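Folding on the bed: a talk with Vibeke Lykkegaard

Vibeke Lykkegaard sorts her family's clothes twice a year, and she does not do it in a cupboard or on a table. She does it on a bed. "The bed is the only flat thing in our flat which is big enough," she told me when we met in Villholm. "A table makes you fold small, because you are afraid that the sleeve will fall down."

She grew up above her aunt's clothes repair shop, Trorkeretti, where everything which came in had to be folded before it could go on the shelf. The shop is closed now, but she has kept the method. Since last September she has written about it in the newsletter Pururen, which goes to 1288 readers. I expected strict rules from her. In fact she is quite relaxed.

"I start with the heavy things," she said. "Jeans go first, and they make a stack of their own. Then the black things, which are always a problem. You cannot see what is a skirt and what is a pair of trousers until you hold it up."

I asked what she does with the clothes which are not folded yet. "They stay in a heap at the side. People are ashamed of the heap. I like it, it shows me how long I still have to work."

Knitwear is where she becomes serious. She never hangs it. A sweater must first lie flat with its sleeves out to the sides, and only after that may one begin to fold.
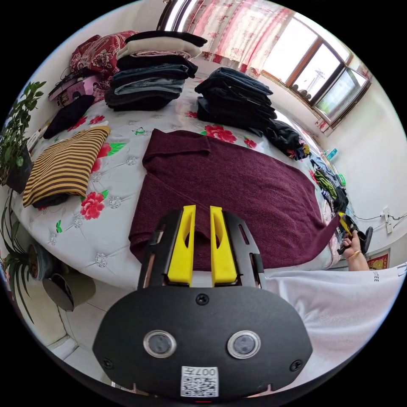
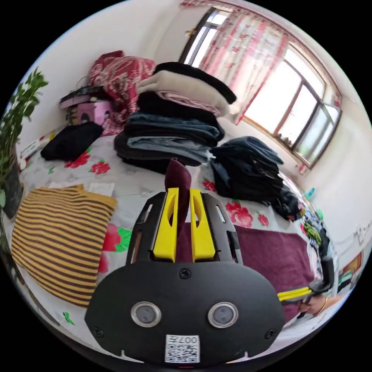
"You take the sleeve by the cuff and you pull it straight, but softly," she said. "If you pull hard, after one winter you have a sleeve for a gorilla." Then the sleeves go over the back, one across the other, and the body is folded in 3 parts. Her colleague Kedir Negussie folds the body in half and puts the sleeves in last. They have discussed this in the newsletter for several issues, and the readers seem to be on his side.

And the cupboard? She laughed. Her own is an old one from Riis, with a door that does not close well, and the sweaters lie on the lowest shelf. "When I am finished, I must put everything away before the evening. Otherwise, where shall I sleep?"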